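## 3. Method

### 3.1 The task and the simulated kitchen

Our project studies whether a policy that was trained only in simulation can learn to put small objects away in a drawer when the furniture is placed differently in every episode. We used the Eloven simulator, which our supervisor's group already had installed, and the Clorkach kitchen assets. The policy is a behaviour cloning network with the camera image and the joint positions as input. It gives the next movement of the arm and of the fingers as output.

At the start of each episode the layout program chooses a position and an angle for the appliances and the cabinet. It also chooses the colour of the surfaces from a short list. In the first version the angles were always a multiple of 90 degrees, and the policy learned to depend on this. We discovered the mistake in July, when a cabinet was rotated by accident and the hand went to the place where the drawer would have been before. After this we permitted any angle – including some which no person would choose for a real kitchen.

### 3.2 Collecting the demonstrations

We recorded 2000 demonstrations by teleoperation. The operator wore a tracking glove and saw the simulated view on a normal monitor. Episodes in which the object fell or the drawer was not reached were removed by a script, and the remaining ones were checked by hand at double speed. This checking took much longer than we had planned, and we recommend that next year's group begins it in the first week of recording.

The objects were taken from the Poduval set. We kept only the cylindrical and box-shaped ones, as the contact model of the simulator was unstable for soft packages. For cylinders the main difficulty is the grasp. If the fingers close too near to one end, the can rotates between them and the operator must correct with the wrist.

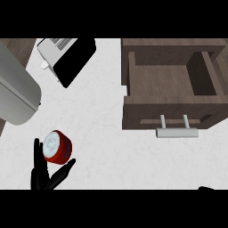
We therefore decided to label each grasp as "side" or "end", depending on where the first finger made contact. The label is calculated from the contact points and is not given to the policy. We use it only in the analysis, to see which grasps lead to a failure later in the episode.

### 3.3 Training

Two policies were trained. Policy A received demonstrations with a fixed layout, and policy B received the same number of demonstrations with the randomised layout. All other settings were equal: the same network, the same learning rate and the same number of training steps. Training was done on the department computer called Stestlow, which we shared with another project, so each policy could be trained only once. We know that this is a weakness – the difference between two random seeds can be large in this kind of work.

## 4. Results

Each policy was tested in 135 episodes with layouts that were not in the training data. An episode was successful if the object was at rest inside the drawer when the time limit ended.

Policy B was clearly better than policy A on the new layouts. Policy A usually grasped the object correctly but then moved in the wrong direction, which agrees with our observation from the first version. In 11 episodes policy B placed the object on the edge of the drawer and it fell outside. We counted these as failures, although the behaviour was close to correct.

The grasp labels gave a result that we did not expect. End grasps on cylinders were not released badly more often than side grasps, but they made the transport slower, and several episodes ended by the time limit when the hand was already above the drawer. A longer limit would probably change these into successes. We did not repeat the test with a longer limit, so we cannot claim it.

### 4.1 Limits of the results

- Only one drawer height was used.
- The drawer was open from the beginning of each episode. Opening it by the handle was in our first plan, but we removed it for lack of time.
- No test on a real robot was made.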